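Sulosness Small Wastebasket Liners

Last updated: February

We tried a lot of liners before settling on this one for the catalog, and I'm so pleased with it. The Sulosness is a pale blue, see-through bag for the little round baskets people keep in living rooms, bedrooms and next to a desk. It's thin enough to tuck neatly, and there's plenty of extra at the top, so you get a generous fold over the rim (my favorite thing about it!). A small basket with a deep cuff looks finished, even in a room with carved wood and good upholstery.

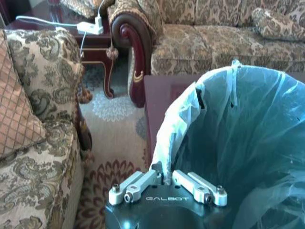 Fitting the bag

Shake it open first. Push your fist down to the bottom of the basket so the air comes out from under the film, then fold the top outward all the way around. If there's a lot of slack, gather it on one side and tie a knot in it. Kazue Murakami in our packing room twists hers and tucks the tail under the cuff, and that holds well too.

The creases don't matter. They come from the way the bags are folded flat on the roll, and most of them relax after a day or so. Do watch your rings and fingernails, though, as a thin film will tear if you yank it.

What it's good for

Light, dry, everyday stuff: tissues, wrappers, empty little bottles, the bits that collect on a coffee table by evening. You can pick up the basket, hold it by the end of the table and clear the whole top in one go. I do this most nights around 9 and it's oddly satisfying. For kitchen scraps or anything heavy, please look at the Nakajima bags instead. They're thicker and have a tie.
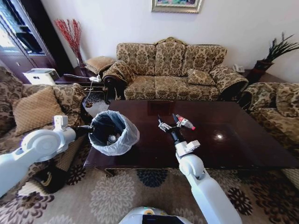
Lined basket at the left end of a polished coffee table, with a small bottle inside.

Sizes and rolls

Small round, 28 bags to a roll
Sold singly or in a box of 8 rolls
Color: pale blue, translucent
Scent: none

The blue is very light, and once it's over a dark basket you may see it as nearly white, depending on your lamps. Noemi Whitfield asked us for a clear version and we're looking into it. For now there's just the one color, and box orders come with a spare roll until the old cartons are used up.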